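Aus dem Haltberg: Tauschregal zieht um

Das Tauschregal im Erdgeschoss bekommt einen neuen Platz. Bisher stand es neben dem Eingang zum Hof, wo im Winter die Tür oft offen blieb und die Bücher klamm wurden. Seit Ende Februar haben wir nach einer Lösung gesucht, jetzt steht sie: Das Regal kommt in den Flur vor dem Kursraum, direkt gegenüber der Garderobe. Es hat dort 8 Fächer statt bisher sieben, das oberste ist für Noten und Kartenmaterial reserviert.
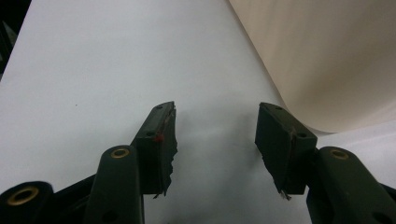 Maëlys Marty wünscht sich, dass Kinderbücher künftig ganz unten stehen, damit die Kleinen selbst drankommen, und dass kaputte Spiele gar nicht erst ins Regal gestellt werden. Beides übernehmen wir gern. Ein Puzzle mit 2000 Teilen, von denen die Hälfte fehlt, hilft niemandem.

An den Regeln ändert sich sonst wenig. Wer etwas mitnimmt, muss nichts dafür hinstellen. Wer etwas bringt, stellt bitte höchstens eine Tasche voll ab – Umzugskisten bleiben draußen. Lexika, Videokassetten und Steuerratgeber nehmen wir nicht mehr an. Kleidung gehört weiterhin nicht ins Regal, dafür gibt es den Ständer im Keller. 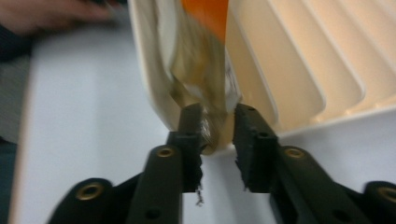 Während des Umbaus ist das Regal 17 Tage lang geschlossen. Bitte in dieser Zeit keine Sachen im Flur abstellen, der Fluchtweg muss frei bleiben. Wer noch etwas aus dem alten Regal haben möchte, kann bis zum 31. Mai 2026 vorbeikommen. Was danach übrig ist, geht an den Bücherkeller Stumulo. Zum Einräumen suchen wir noch zwei Leute mit etwas Zeit am Vormittag. Meldungen bitte im Büro oder per Zettel in den Briefkasten.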